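Search this site Search for: Go

Beta testers wanted for Drindex 3, a home screen and gesture add-on for phones

Ernon is looking for people to test the next version of Drindex before it goes out to everyone. The test runs through November. It is open to people who already use modified phones and to people who have never changed anything on theirs beyond the wallpaper. We need both. Testers are paid a flat amount at the end of the test, and the details are further down this page.

What Drindex does

Drindex changes how the home screen handles folders, page order and swipes. You can hide a page of icons, lock a folder, move a whole row at once, or set a swipe from any corner to open an app or flip a setting. Version 2 has been out for a while and most of its users know it for the corner swipes. Version 3 keeps those and rewrites nearly everything under them.

The main new piece is saved layouts. A layout is a full copy of your home screen: icons, folders, dock, widgets and gestures. You can keep more than one and switch between them by hand or by time of day. A work layout can come on at 8 a.m. and go away at 5 p.m., for instance. We also have a new settings panel, a backup file you can move to another phone, and a clean uninstall that puts the home screen back the way it was before Drindex was installed.

The uninstall matters a lot to us. In version 2 it sometimes left empty folders behind, and users had to remove them one at a time. We want testers to install and remove version 3 several times and report anything that stays.

Where the work happens

Most of the test is remote. You use your own phone, at home, at work, on the bus, wherever you normally use it. We do hold one optional meetup for testers who live near our office, where you can sit down with the developers and go through your reports on the spot. It starts at 10 a.m. and lunch is provided. Travel is not paid. Skipping it has no effect on your payment or on your chance of being picked for later tests.
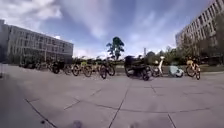
Bivberg tested version 2 and asked us to pass along a remark to new applicants: the daily log takes less time than you would expect, but only if you fill it in the same day, and anyone who plans to do a whole week of entries in one sitting should leave the place to somebody else. Bivberg also said the early builds drained the battery badly enough to carry a charger everywhere, and that the developers answered reports quickly once the reports had a log file attached.

We agree with the part about the log. On the battery, version 3 should do better. Our own test phones no longer show the drain we had with version 2, but those phones have few apps on them and nobody makes calls with them, so we need numbers from phones in daily use.

What you will do

Testers install a new build each week and use it as their everyday setup. You will get a short list of things to try with each build. One week it may be moving folders between pages, another week it may be restoring a backup after deleting everything. The rest of the time you just use the phone.

Each day you fill in a short log. It asks which build you are running, whether anything crashed or froze, which other tweaks or add-ons were active, and how the battery held up. If nothing happened, you mark it as a quiet day and you are done.

When something goes wrong, you send a report. A report has the steps that led to the problem, what you expected to see, what you saw, and the log file. Drindex makes the log file for you from the settings panel. Screenshots are welcome. Please write reports in plain English and keep each one to a single problem. Two crashes in two different places should be two reports.

At the end of each week there is a short form about the build as a whole. The last week has a longer one that covers the settings panel, the wording of the menus and the help pages. Please leave enough time for it.

Who can apply

You must be 18 or older and own the phone you test on. Phones that belong to an employer or a school are not accepted, even if you have permission. The phone must be your own to reset if it comes to that.

You need a working backup before you install the first build. We will ask you to confirm this. We do not need to see the backup and we do not want a copy of it.

You should be able to follow written steps and to describe a problem so that another person can repeat it. No programming is needed. People who have written tweaks or themes of their own are welcome, and there is a box on the form where you can say so, but it does not move you up the list.

We have 50 places. Half are set aside for people who have never used Drindex in any version. We would like a mix of older and newer phones, so please give your exact model on the form. If your phone has a cracked screen or a weak battery, say that too. It does not rule you out, and it helps us read your reports.

We are especially short of left-handed testers, people who use large text or a screen reader, and people who run their phone in a language other than English. Reports still have to be in English, but the phone does not.

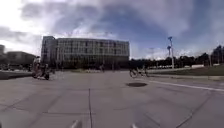
Reading time: 6 min

What other software you can run

You may keep your other tweaks and add-ons installed. We prefer it, in fact, because most problems reported in version 2 came from two add-ons trying to handle the same gesture. There are two exceptions. Please remove any other tool that replaces the whole home screen, as Drindex 3 will not start while one is active. Please also turn off automatic updates for the Cozma theme engine during the test. Drindex 3 works with the current Cozma release and we cannot check every new one in the same week it comes out. If you do not use Cozma you can ignore this.

Do not install Drindex builds from any place other than the tester page. Copies of version 2 test builds were posted elsewhere with changes made to them, and we could not help the people who installed those.

Payment

Testers who finish the full test are paid 800 dollars. Finishing means that you installed each weekly build, filled in the log on at least 97 percent of the days, and sent in the final form. The number of problems you report does not change the amount. We do not pay per bug, and we do not want testers to split one problem into several.

If you have to leave early, tell us and you will be paid for the full weeks you completed. If we end the test early for our own reasons, you will be paid in full. Payment is made by bank transfer. You are responsible for any tax due where you live.

All testers also get a free license for Drindex 3 on up to 3 phones. The license does not expire and covers all updates to version 3.

Risks

This is unfinished software that changes a core part of your phone. It can crash. It can make the home screen restart over and over until you boot into safe mode and remove it. We will send written steps for that before the first build, and you should read them before you install anything. In a bad case you may have to reset the phone and restore from your backup. We cannot replace lost data, and changing the system software on your phone may affect its warranty. Check the terms that came with it before you apply.

If you depend on your phone for medical alerts or on-call work, please do not use it for this test. A second phone is fine as long as you use it every day.

Privacy

The log file lists your phone model, system version, installed tweaks and the last actions taken in Drindex. It does not include messages, contacts, photos or location. You can open the file and read it before you send it, and you can delete lines you do not want us to have. Mark the spot if you do, so we know something is missing. Logs are deleted after version 3 is released.

Testers may talk about the test in public. We only ask that you do not share the builds themselves, and that you say which build you are writing about when you post screenshots.

How to apply

Fill in the tester form on the Ernon site. It asks for your phone model, system version, the tweaks you use now, and a short description of a software problem you ran into on any device. Write that last part as if you were sending us a report. It is the part we read most closely. A few sentences will do.

The form closes at 6 p.m. on the last day of the month before the test. We answer every application, including the ones we turn down. If you are picked, you will get an agreement to sign, the safe mode steps and a link to the tester page. Your place is held once the signed agreement is back with us.

Questions about the test can be sent through the contact page with "Drindex 3 test" in the subject line. Please do not use the regular support form for this, as those messages go to a different queue and may sit there until the test has already begun.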